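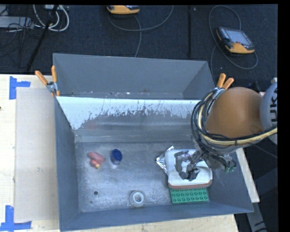 二月の台所しごと、引き出しと棚の見直し

立春を過ぎたとはいえ、朝の台所はまだまだ冷えますね。わが家ではお湯を沸かしている間、足もとに小さな電気マットを敷いてしのいでいます。外に出るのがおっくうなこの時期は、家の中の細かいところに手を入れるのにちょうどよくて、毎年二月になると引き出しや棚をひっくり返しては、ああでもないこうでもないとやっております。今回はそんな中から、続けてみてよかったことをいくつか書いてみますね。長くなりそうなので、お茶でも飲みながらどうぞ。

引き出しは上から一段ずつ

大掃除のような勢いで全部の引き出しを一度に出してしまうと、夕飯の支度の時間になっても床が物だらけ、ということになりかねません(わたしは三年続けてこれをやりました)。今は一日一段と決めています。タイマーを30分にセットして、鳴ったらそこでおしまい。中身を新聞紙の上に全部出し、引き出しの底を固くしぼった布巾で拭いて、もう一枚の乾いた布巾で仕上げます。隅にたまった粉やごまの粒は、使い古しの歯ブラシで手前にかき出してから拭くと楽ですよ。

戻すときは、よく使う菜箸やおたまを手前に、年に数回しか出番のない抜き型や巻きすは奥に。同じものがいくつも出てきたら、いちばん手になじむものを残しています。うちは計量スプーンが2組あったので、片方はお菓子の道具の箱に移しました。これだけで粉をふるうたびに引き出しを探らなくてすむようになって、もっと早くやればよかった!と思ったものです。

シンク下の湿気

シンク下は冬でも湿気がこもります。晴れた日の昼間に扉を開けはなして、風を通すだけでもずいぶん違います。重曹を小さな空き瓶に入れて、口にガーゼをかぶせて輪ゴムでとめたものを奥に置いておくと、においも気になりにくくなりました。重曹は季節の変わり目に取りかえて、古いほうは排水口の掃除に使っています。

お米やお粉は、シンク下には置かないほうが安心です。場所がなくて困っている方は、冷蔵庫の野菜室を少し整理してみてください。しなびかけた大根の半分を味噌汁に入れてしまえば、お米の容器ひとつ分くらいの隙間はできるものです。

棚板のがたつき

わが家の食器棚はCevarという店で買ったもので、もう長いこと使っています。大皿を重ねている段だけ、出し入れのたびにかたかたと鳴るのがずっと気になっていました。食器を全部おろして棚受けを見てみたら、ねじが少しゆるんでいただけ。ドライバーで締めなおしたら静かになりました。ねじは力まかせに締めず、手ごたえがあったところで止めてくださいね。木が割れてしまうと、かえって手間がふえます。

それでも鳴るときは、フェルトを小さく切って棚受けと棚板の間にはさみます。厚すぎると今度は板が傾くので、薄いものを2枚重ねて様子を見るくらいがちょうどいいようです。

はがれた木の縁を貼りなおす

引き出しの前板の縁がはがれてきたら、木工用の接着剤で直せます。まず、はがれたところの古い接着剤を紙やすりでそっと落とし、粉をよく払います。新しい接着剤は竹串の先で薄くのばし、はみ出した分はぬらした布ですぐに拭き取ります。

そのあとは当て木をしてクランプではさみ、そのまま一晩。当て木は割り箸やかまぼこ板で十分です。じかにはさむと跡がつくことがあるので、間にクッキングシートを一枚入れておくと、当て木がくっつく心配もありません。急いでいるときほど早く外したくなりますが、夕方に貼って、翌朝のお味噌汁ができるころに外すくらいの気持ちでいると、うまくいきます。

ついでの小さなこと

・包丁を研いだら、大根の切れ端をひとつ切ってから使うと、刃先の細かい粉が取れます。そのあと洗うのもお忘れなく。
・木のまな板は、使う前にさっと水でぬらしておくと、においや色がしみにくくなります。乾かすときは立てかけて、木目を縦に。
・ゴム手袋は裏返して指先まで乾かします。片方だけ破れたら、無事なほうの手首を輪切りにして輪ゴムがわりに。袋の口をとめるのに重宝しますよ。
・布巾の煮洗いは、鍋に入れる前に一度下洗いをしておくと、仕上がりがさっぱりします。色ものは別にしてくださいね。

前回のお茶がらのお掃除の記事には、畳に使ってもよいかというご質問をいただきました。畳にまくときは、よくしぼってからにしてください。水気が多いと染みになることがあります。うちでは廊下の板の間だけにしています。

次は、冬の間に使いきれなかった乾物のことを書こうと思っています。ひじきと切り干し大根が戸棚の奥から出てきまして、今夜はまず切り干しのほうを戻しておきます。

Rikico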